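Ondenex Property Services
Annual Walk-Through Inspection: Community Hall and Annex, Jernudville
Checklist with Inspector's Comments

Date of inspection: September 3, 2025
Inspector: Ntombi Nel
Site contact: Myrto Chrysikopoulos, Hall Manager
Type of visit: Scheduled, full building
Previous visit: Partial, August, kitchen and rear exit only

Ratings used in this report
S = Satisfactory
A = Attention needed before the next scheduled visit
U = Unsatisfactory, correct within 20 days
N = Not inspected

Section 1. Exits and Exit Routes

1.1 Exit doors open fully from the inside without a key. Rating: S
Comment: The rear door, which was reported as sticking at the August visit, has been planed and rehung. It now opens with normal hand pressure.

1.2 Exit signs lit and readable from the far side of each room. Rating: A
Comment: The sign over the annex side door is lit on one face only. The lamp on the hallway side should be replaced.

1.3 Exit routes clear to full width. Rating: U
Comment: Folding tables were stored along the corridor between the main hall and the annex. The manager was informed during the visit. Tables are to be kept in the storage room and may not be left in the corridor overnight.

1.4 Outside landing and steps in good repair. Rating: S
Comment: Minor chipping on the second step of the front entrance. No trip edge at present.

1.5 Occupancy notice posted. Rating: A
Comment: The notice in the main hall is posted but badly faded. The annex notice, which gives a limit of 62 persons, is in good order.

Section 2. Fire Safety Equipment

2.1 Extinguishers mounted, charged and tagged. Rating: S
Comment: All tags are current. The kitchen unit is partly hidden by a coat rack, and the rack should be moved to the opposite wall.

2.2 Alarm panel free of fault signals. Rating: S
Comment: The panel log was reviewed with the manager. One fault was recorded in August and cleared the same day.

2.3 Emergency lighting. Rating: A
Comment: The push-button test was carried out on each fixture. The fixture above the stage steps dimmed noticeably before the test ended. Battery replacement is recommended.

2.4 Fire drill record. Rating: U
Comment: No record could be produced for the current year. The manager believes a drill was held but not written up. A drill must be held and the record sent to the Wekus office.

Section 3. Electrical

3.1 Panel accessible and circuits labeled. Rating: A
Comment: Access is good. Several labels are handwritten in pencil and can no longer be read. A typed directory should be fixed inside the panel door.

3.2 Outlets and cover plates. Rating: S
Comment: The cracked plate by the stage has been replaced.

3.3 Extension cords not used as permanent wiring. Rating: U
Comment: The office refrigerator is supplied by an extension cord run under a rug. Remove the cord and relocate the refrigerator to a wall outlet.

3.4 Portable heaters. Rating: S
Comment: One heater on site, 1000 watts, with a working tip-over switch. It is to be plugged directly into the wall.

Section 4. Kitchen and Restrooms

4.1 Hot water temperature at hand sinks. Rating: S

4.2 Floor surfaces free of slip hazards. Rating: A
Comment: The mat at the dish sink curls at one corner. Replace or trim.

4.3 Cleaning products stored and labeled. Rating: S
Comment: The cupboard was locked. Safety data sheets are in the binder on the inside of the door.

4.4 Grab bars secure. Rating: S
Comment: The bar in the accessible restroom was tightened following the August visit and shows no movement.

Section 5. Floors, Seating and Furnishings

5.1 Mats lie flat and do not slide. Rating: S
Comment: Edges should be checked after each cleaning.

5.2 Chairs sound and stable. Rating: A
Comment: Chairs with cracked legs or split seats should be withdrawn from use and discarded. Glue repairs are not accepted. Any chair found overturned should be set upright and looked over before it is used again.

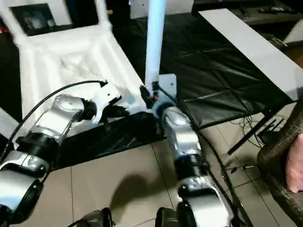
Item 5.2. White plastic chair tipped over, black floor mat.

5.3 Stacked chairs. Rating: S
Comment: Stacks are kept low and away from the doors.

5.4 Shelving anchored to wall. Rating: U
Comment: The tall shelf unit in the storage room is not anchored. Each shelf is marked for a load of 50 pounds, and the top shelf holds boxed paper well beyond that. Lighten the shelf at once and fit wall brackets.

Section 6. Exterior

6.1 Parking lot lighting. Rating: N
Comment: Visit concluded in daylight. To be checked by the Bunnag grounds contractor and reported separately.

6.2 Gutters and downspouts. Rating: A
Comment: The northeast downspout discharges onto the walkway. An extension is needed before freezing weather.

Follow-Up

Items rated U (1.3, 2.4, 3.3 and 5.4) require written confirmation of correction from the site contact. Items rated A will be reviewed at the next scheduled visit. A copy of this report is to be kept in the hall office and made available on request.

Received for the site: Myrto Chrysikopoulos
Submitted by: Ntombi Nel, Ondenex Property Services, Wekus office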